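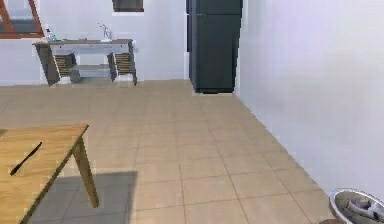

The Kemeys side would prefer the word visit, the deputy minister said, and she wanted to know before lunch whether our language had one.

September
By a staff contributor
9 min read

The Word for Visit

I told her it did, but that it was the same word we used for stay.

She wrote that down. We were in the back office of the harbor authority in Jostport, where the talks had moved after the heating failed at the ministry. There were two delegations, a tray of rolls, and a draft agreement on whether warships from Kemeys could tie up at the north pier without saying what they carried. I was the interpreter for Sturkotmont. I had been doing the job for 10 years and had mostly worked on fish.

"So a ship that visits for a day and a ship that stays for a year," she said.

"Same verb. You add the length of time if it matters."

"Does the draft give a length of time?"

"The English says port visits of limited duration. Ours says limited stays. Or limited visits."

She asked how limited. I said the draft didn't say.

Everybody in that room knew what the ships carried, or thought they did. Kemeys had a rule that it never confirmed and never denied. Sturkotmont had a law, passed when I was in grade school, that no nuclear weapon could enter our land, air or water. The law had no penalty in it. I had looked it up the night before because I wanted to have the right terms ready, and it was shorter than the lease on my apartment.

Then there was Virkis across the strait, which had tested a missile in the spring and another one in the summer. The second had come down 109 miles from our northern light. After that the prime minister stopped saying the law was the foundation of our policy and started saying it was an important part of our history.

After lunch the Kemeys ambassador spoke for a long time. He spoke well and he stopped where an interpreter needs him to stop. He said his government had no wish to change our law. It only asked that we not put questions to his captains that his captains could not answer. He said an umbrella was no use if you made people fold it at the door.

I had trouble with the umbrella. We have the word, but where I come from it's windy and very few people own one. I said roof. The deputy minister looked over at me, because her English was good enough to catch it, and then let it go.

"If it's a roof," she said to him in our language, and I put it into English, "then who decides when to take it down?"

The ambassador asked me whether she had said roof. I said she had. He thought about that, and said it would be a matter for consultation.

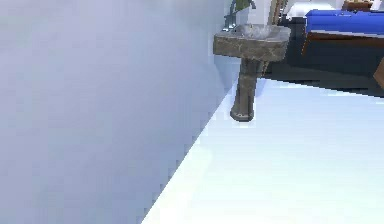
The Second Draft

They kept me late to go through the text line by line with the lawyer from Kemeys. She was younger than me and had learned our language from tapes. She was proud of her accent and she had a right to be.

We got as far as article 9 without any problem. Article 9 said that ships would respect the laws of the host country to the extent consistent with their mission. She had translated "to the extent consistent with" as a single word that in our language means alongside. A person reading it would think the ships would respect the law and also carry out their mission, both at once, like two people walking down a road.

I told her it was wrong.

"It's smoother," she said.

"It's smoother. It doesn't mean the same thing."

She asked which version I thought my government wanted. I said I didn't know. It wasn't my place to know. She said it wasn't hers either, but that she had been told to come back with a text both parliaments could pass, and ours wouldn't pass the long version.

I marked it on my copy and went home. The last tram had gone, so I walked along the water. The north pier had new bollards. They had been put in during the summer, before the talks were announced, and my brother had worked on the job. He told me they were rated for a bigger ship than we had ever had.

In the morning I gave the deputy minister my copy with the mark on it. She read the article in English and then in ours. She read it again.

"Who else has seen this?"

"The lawyer."

"Is the word in the dictionary with that meaning?"

I said it was the fourth meaning, listed as old. It turned up in a hymn and in some deeds of sale.

"Then it's a meaning," she said.

She gave me back the copy. I asked if she wanted a note attached for the parliament. The rules allowed the interpreter a note if the two texts differed. She said the two texts didn't differ, as she read them. She said the Virkis people would have a third missile by winter, and she asked me whether I had children. I said I didn't. She said she had two.

I could have written the note anyway. I had a form for it in my bag. I had never used one, even on fish.

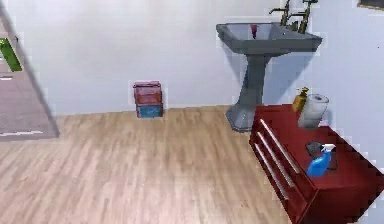
The agreement passed in the afternoon session, with the speaker reading article 9 out loud in our language. It sounded fine. One member from the islands stood up and asked whether it meant the ships would obey the law. The minister said it said so in plain words.

The first ship came in at dawn. Up to 1000 people were allowed on the public side of the fence, and there were about that many on the other side of the road with signs. Some of the signs quoted the old law. A few had small flags from Kemeys that the harbor office had been giving away.

I stood with the people by the fence because I had a pass. My brother was down on the pier with the line crew. The ship took a long time to turn. When the first rope was on, a woman beside me asked how long it would be staying.

I said the agreement called it a visit. She asked me what the difference was, and I told her there wasn't one, not in our language. She nodded and lifted her son up so he could see.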